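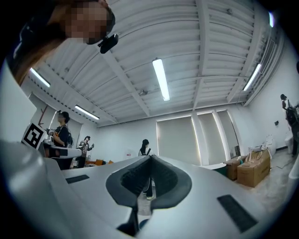
Flarnley Burglary Reduction Scheme
Progress report to the Plukska Fund, second half-year

1. Where we are

The scheme covers 804 addresses on the Baloch estate and in the streets between the estate and Flarnley station. All of them have now had a first letter and a doorstep call. Where there was no answer we called again in the early evening, usually between 5pm and 7pm, and left a card if that call failed too.

Home security checks are running slightly behind plan. The delay goes back to November, when the supplier of the window locks changed the fitting and our stock of keys no longer matched. Replacement keys have been delivered and the outstanding visits have been rebooked.

2. Reported crime

Police figures for the area show 18 burglaries in the period, including attempts. Most were at the rear of the property, through an unlocked door or a ground-floor window. Sheds and garages are recorded separately and are not in that total. We would ask the Fund not to read much into a single half-year, as one active offender can change the numbers on an estate of this size.

Two people have been charged in connection with a run of break-ins near the station. The case has not reached court and we have kept it out of our newsletters.
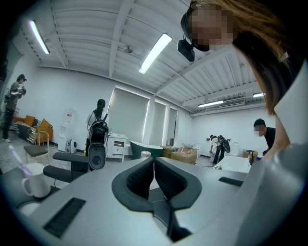 Photo: Cekeck

3. Work with victims

Every household that reports a burglary is offered a visit within two working days. This target was met except over the holiday period, when the office was closed. Visits cover locks, lighting, insurance paperwork and, if wanted, a referral to the county victim support service. Several residents asked for help with replacing documents such as passports and driving licences, and we have written a one-page guide for this.

Neighbours on either side of a burgled address also get a letter. The wording was changed after complaints that the first version was alarming.

4. Property marking

We bought over 1,000 marking kits at the start of the scheme. Take-up was good at the school gate and poor by post, so postal offers have stopped. The remaining kits will go to allotment holders and to cyclists at the station.

5. Spending

Staff costs are on budget. Hardware is underspent owing to the lock problem described in section 1. Printing is overspent, mainly on the second run of neighbour letters. We request permission to move the hardware underspend into the alley gates line, where quotes have come in higher than expected.

6. Next period

Clear the backlog of security checks.
Fit gates to the alleys behind Baloch, subject to consent from the remaining owners.
Repeat the residents' survey using the same questions as before.

The next claim form will follow with the survey results.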